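Pornavel Parts Tray, teal
Reviewed 1/31/18

I paid 25 dollars for a plastic tray. I want that on the record before I say anything nice about it. The Wislow version costs less and comes in gray, and I have owned two, both of which cracked at a corner in the garage.

The Pornavel has rounded corners, a raised rim and a ridge molded into the floor. The ridge keeps short drivers from sliding in with the long ones, provided you put them there. I mostly don't. 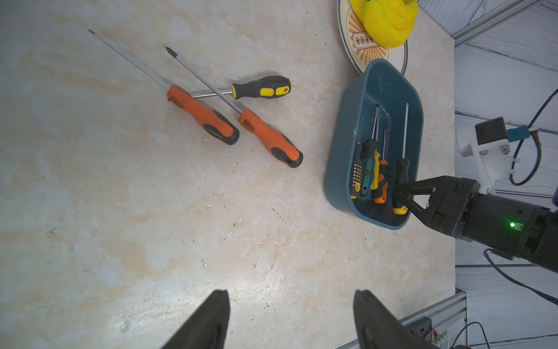 Five in the tray, three still on the table.

Handles sit at one end and the shafts fan out toward the other, so picking one means reading butt ends like tea leaves. Color helps. My teal and black driver has a hole near the base of the grip for hanging, a feature I have ignored since the day I bought it.
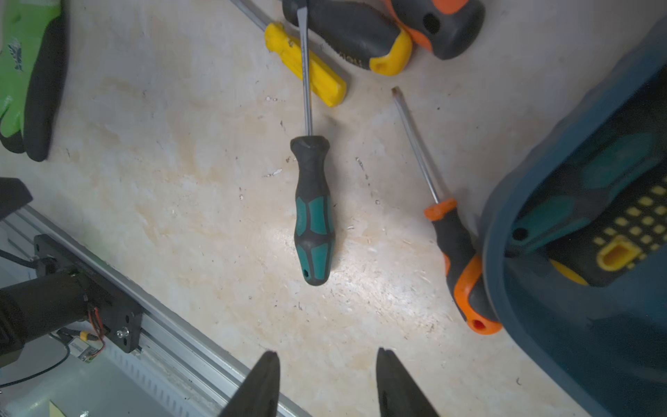

Cleaning takes a damp rag. Irnska sells a lid separately, and it fits if you lean on it. The rim curves enough to get fingers under, and the handle with the yellow square dots is easy to find in there without my glasses. Four stars. I'd knock off another for the price, but I did pay it.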